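Phantom grip (robotics)

Phantom grip is a fault in which a robot hand reports that it's holding something when its fingers have closed on nothing, or on the wrong thing. I run the Jerden household robot wiki, and this is the page people write to me about most, so I've let it get a bit chatty!

The name comes from Wedex error code 2179, "grip state disputed." The Kendanov kitchen trials logged it 12 times in January, mostly on toaster jobs (narrow slot, shiny rim, a block that likes to lean).
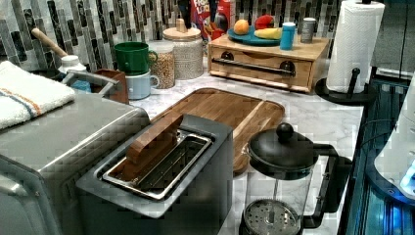
Wooden block in the slot of a gray toaster, kitchen counter.

What goes wrong is pretty simple. The controller reads motor current, sees it climb, and decides there's an object. A sticky finger joint makes the current climb too, and then the arm happily carries thin air across the room. Bars and rods bring out the worse version, where the hand really is holding something, only it's bolted down. The arm pulls, the bar doesn't come, and something has to give. I've replaced 2 finger pads that way myself.
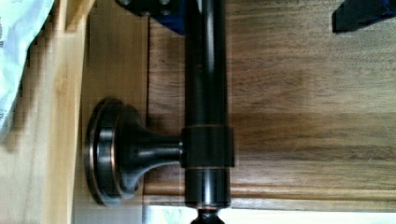
Dark bronze rod and wall bracket, seen from the wrist, fingertips at top.

Texier's fix waits for some 4 seconds and checks the finger gap again before lifting. It's slow, but I leave it on.

See also: Slip detection, Pinch hazards, Emergency stop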